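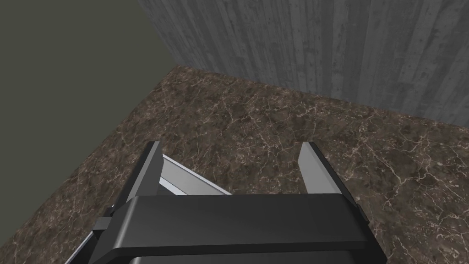
Two-fingered gripper above a brown marble surface (rendering)

Gallery condition checklist, Asian art wing, paintings and screens
Date: 09/12/2022
Checked by: Kyung-hwa Hong

1. Folding screens, hinges and paper joints
OK. Six-panel screen on loan from the Jostia collection has slight lifting at the third hinge, same as in August. Do not open it wider.

2. Case locks and seals
Needs work. Case 7 seal is loose along the back. Kodier to replace. Key log is up to date.

3. Light levels
OK. Hanging scrolls read under 50 lux. The ceramics bay is brighter, but nothing in it is sensitive.

4. Humidity
Watch. Reader in the scroll room drifted overnight and came back by opening time -- second time since the filter change.

5. Wall mounts and hanging hardware
OK. 2 hooks changed on the north wall. Old ones bagged and kept for the registrar.

6. Floor barriers
Needs work. Visitors are leaning over the rope at the gold screens. Move it out to the second floor mark.

7. Insect traps
OK. Booklice in one trap by the loading door, none in the galleries. Traps relabeled.

8. Exits and extinguishers
OK. Crates from Mikuvard were in the east corridor at the start of the check -- moved to storage before we opened.

Open items go to the registrar. Case 7 stays closed to handling until the seal is done.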